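The Kikness Well

The leaflet said the well at Kikness had been granting wishes since 1845, and my sister, who has believed every leaflet ever put into her hand, read it aloud to me twice before we had got out of the car park.

"It doesn't say granting," I said. "It says 'said to grant'."

"Said by whom?"

"Exactly."

She took this as agreement and went off to buy the tickets. They were £13 each, for a hole in the ground with a wall round it. The woman in the kiosk told us that the price included the pebble. You had to use one of their pebbles. You couldn't bring one from home, she said, because the well didn't know it.

I asked how a well came to know a pebble and she gave me a look I have had before, mostly from my sister.

It was May and raining in the thin way that doesn't seem worth a hood. There was a path with a rope along it and a queue on the path, and every so often a board with a bit of history. The first board said a shepherd had dropped his knife down the well and found it the next morning under his pillow. The second board said it was a ring. By the third the shepherd had become a miller's daughter and there was a drowned bell in it as well. I pointed this out.

"Stories change," my sister said.

"Facts don't."

"Well, then, it's a story." She turned her pebble over. It was grey, like mine. "What are you going to ask for?"

"My £13."

The man in front of us laughed, then looked at his wife and stopped. They had come all the way from Kolari, he told us, and it was their second visit. I asked whether the first wish had come true. He said they were still waiting to see. His wife said it had, partly.

"Which part?" I said, and my sister trod on my foot.

I should say that we were only there because of our mother's house. It had been on the market with Dileo's for 175 days and we had shown it to up to 32 people, if you believed Dileo's, which I had stopped doing at Christmas. Nobody had made an offer. They all liked the kitchen and they all asked about the damp. My sister thought it couldn't hurt to try the well. I thought it could hurt by exactly the price of two tickets and the petrol, and said so, and drove her there anyway, as she won't do motorways.

When we got to the front there was a boy in a green coat who told us to hold the pebble in the left hand, think of the thing clearly and not say it out loud. My sister shut her eyes. She was a long time about it. Her lips moved a little, the way they used to in church, and the rain ran off the end of her nose and she let it.

Then she dropped the pebble, and we both listened, and I didn't hear it land.

"It's deep," said the boy.

"Or there's a net," I said.

He went rather red. I leaned over to look, and all I could see was dark and a fern. I had my own pebble in my hand by then, my right hand, and my sister was watching me, so I let it go. I wasn't thinking of anything clearly. If I was thinking of anything it was the kitchen, and my mother at the back door telling one of us to wipe our feet.

We had tea in the shop and my sister looked at the tea towels. She didn't ask what I'd wished and I didn't ask her. On the way home she slept with her mouth open from the Nyamweya garden centre to the ring road.

Dileo's rang on the Tuesday-market road, as we still call it, while I was pulled in for diesel. A couple with a baby wanted to see the house a second time. They'd asked about the damp.

I rang my sister and told her that a second viewing was not an offer.

"I know that," she said.

"People view things twice all the time."

"I know they do," she said, and asked if I would be wanting my half of the curtains.
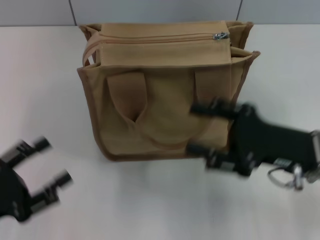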